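Clekbridge Neighbors' Linen Exchange
Minutes of the March meeting

The meeting opened at 7:15 in the back room of the library, a little behind time on account of the coffee urn, which was slow to get going and which we all agreed was worth the wait. Corina Fankhauser was in the chair and welcomed everybody, with a special hello to the families from Rivera Street who were joining us for the first time. It was lovely to see so many new faces, and we had to fetch extra chairs from the reading room!

Minutes of the last meeting
Read and approved with one correction. The spring swap will be held in the upper hall and the lower hall stays with the choir, so please pass that along to anyone who was told otherwise.

Spring swap
We had a long and very cheerful talk about how the day should run. Doors will open at 10:00, with drop-off from 9:00 for those bringing bedding, towels and curtains. Corina reminded us that everything should come laundered and folded, with a slip of paper pinned on saying the size (twin, full, queen and so on), as last fall we spent a good part of the morning holding up sheets and guessing. We settled on a limit of 5 items per household for the first 30 minutes, and after that people may help themselves to whatever is left.

There was some back and forth over whether odd pieces should be accepted, meaning a fitted sheet without its flat sheet, or one pillowcase from a pair. Several members felt strongly that matching sets go faster and look nicer on the tables. Others said, and I must say I was on their side, that a bed made up from whatever is in the closet can be every bit as cheerful, with a plain pale pink sheet on top and big orange and yellow flowers down the side. It was agreed to take odd pieces and give them a table of their own near the window.
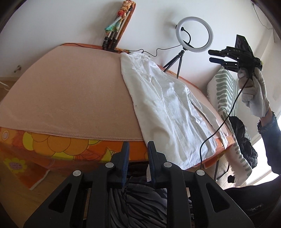
Mending table
The mending table was so popular last time that we would like two of them. The Omis sewing machine is back from the repair shop and running quietly again, and the bill came to $45, which was approved without discussion. We still need elastic for fitted sheets, white thread and a decent pair of shears. Anyone with a button tin they can spare is asked to bring it along.

Storage
The closet at the Trarka building is ours until the end of summer, but the shelves are full and the quilts really ought to be up off the floor. Corina will ask whether we might have the second closet too. In the meantime, please don't leave bags in the hallway, however tempting it is when the door is locked.

Any other business
A request came in for crib sheets, and three members offered some on the spot. Thanks were given for the lemon cake, and the recipe will be copied out for those who asked.

The meeting closed at 8:45. The next one will be in the same room at 7:00, and the key is to be picked up from the front desk beforehand.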